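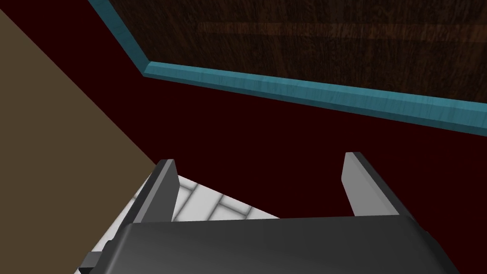 Projetos > Kakum > Perguntas frequentes

Início | Método | Resultados | Dados | Perguntas | Contato

Perguntas frequentes sobre o Kakum

O que é o Kakum?

É um método para treinar uma política de manipulação a partir da câmera do punho, em simulação. A política recebe somente as imagens dessa câmera e a abertura da garra. Não recebe a pose dos objetos, nem um mapa do ambiente.

Por que usar só a câmera do punho?

Queríamos saber quanto se perde quando se retira a câmera externa. No nosso simulador, o Plakel, a política com as duas câmeras completou 91 tarefas em cada 100 e a política só com o punho completou 86. Para nós esta diferença é aceitável, porque a calibração da câmera externa era a parte mais demorada de cada experimento.

Quantas demonstrações foram usadas?

3160, todas gravadas por teleoperação dentro do Plakel. Retiramos antes do treino aquelas em que o operador ficou parado por mais de cinco segundos. O número já é o de depois da filtragem.

As cenas são realistas?

Em parte. As superfícies grandes têm com frequência uma cor lisa, sem textura, e ao lado delas pode haver madeira com veios ou azulejo branco. Esta mistura é intencional. Uma versão anterior tinha textura em todas as superfícies, e a política aprendeu a se orientar pelo desenho da textura. Quando mudávamos a madeira, ela se perdia.

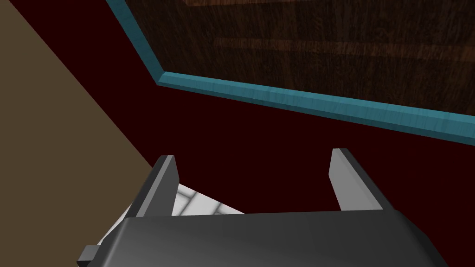 Anil Kulkarni
Pesquisador, aprendizado para manipulação, grupo Hernus

A política sabe onde está a garra?

Não de forma explícita. Os dois dedos estão sempre dentro do campo de visão, e isso lhe dá uma referência fixa. Fizemos um teste cobrindo os dedos com uma máscara cinza e o resultado caiu muito, principalmente na fase final de aproximação. Nas imagens desta página os dedos estão abertos e sem objeto. Estados assim são importantes no treino, pois a política precisa decidir para onde ir quando ainda não segura nada.

O que acontece quando quase tudo na imagem é uma superfície escura?

É o caso mais difícil que temos. Um plano vinho, quase preto, oferece pouca informação de profundidade. As bordas ajudam: uma moldura azul-esverdeada em diagonal já permite estimar a inclinação da câmera. Sem nenhuma borda visível, a política tende a fazer movimentos pequenos e repetidos. Ainda não resolvemos isso bem.

Quanto tempo leva o treino?

700 épocas. Depois disso o erro de validação não melhora mais. Usamos a última época, e não a melhor, para não escolher o modelo olhando para o teste.

Já funciona em robô real?

Não temos resultado para publicar. Os primeiros ensaios começaram em fevereiro, mas a garra real tem uma folga que não existe no modelo simulado.

Posso usar outra garra?

Sim, mas é preciso treinar de novo. A forma dos dedos na imagem faz parte do que a política aprendeu.

Qual é a relação com o projeto Thomas?

O Thomas é o nosso planejador de tarefas. Ele escolhe a ordem das etapas e o Kakum executa cada uma. Os dois podem ser usados separadamente.

Atualizado em 13 jun 2024

Comentários

rmteles: Vocês testaram com a máscara em um dedo só? Fiquei curioso para saber se a queda é a mesma.

Anil Kulkarni: Testamos pouco. A queda foi menor, mas foram poucas execuções e por isso não coloquei no texto.

Lívia P.: O link dos dados abre uma página vazia para mim. É só comigo?

gustavo_c: Comigo também. Na parte das texturas, aconteceu o mesmo no meu mestrado, com piso xadrez. Perdi semanas até entender.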